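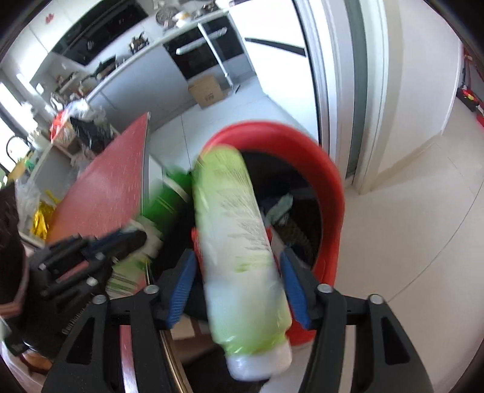

Pourquoi une pince de robot a-t-elle besoin de doigts souples ?

Pour bien tenir les objets sans les écraser ni les laisser glisser. Un doigt tout dur ne touche une chose ronde qu'en un tout petit point. Un doigt souple s'enfonce un peu, épouse la forme, et hop, il y a beaucoup plus de surface pour s'accrocher !

Essaie toi-même : attrape une bille entre deux règles, puis entre deux gommes. Tu sens la différence ?

À l'atelier Clostano, Gijs Dewulf adore comparer les pinces. Il en a deux préférées, la Kirkovora, aux doigts lisses, et la Cledano, aux doigts couverts de petites rainures (comme la semelle de tes baskets !). Pour chacune, il prévoit 300 essais avec des objets de la maison : une éponge, un torchon, un flacon, une cuillère.

Le flacon est un super exercice. Sur la photo, les deux coussinets bleus sont striés, et ils serrent une bouteille en plastique vert pâle, penchée, le bouchon blanc vers le bas. Une bouteille penchée, c'est coquin – son poids tire d'un côté et elle a envie de pivoter. Les stries aident à la retenir.

Et le tissu, comme celui qui est dans le seau rouge ? Encore autre chose ! Il se plie, il change de forme dès qu'on le touche, et la pince doit en pincer un bon pli.

Alors, quelle est la meilleure pince du monde ? Ça dépend de ce qu'on veut attraper ! Et toi, quels doigts donnerais-tu à un robot pour ramasser une fraise bien mûre ? Dessine-les, puis compare ton dessin avec celui de ton voisin.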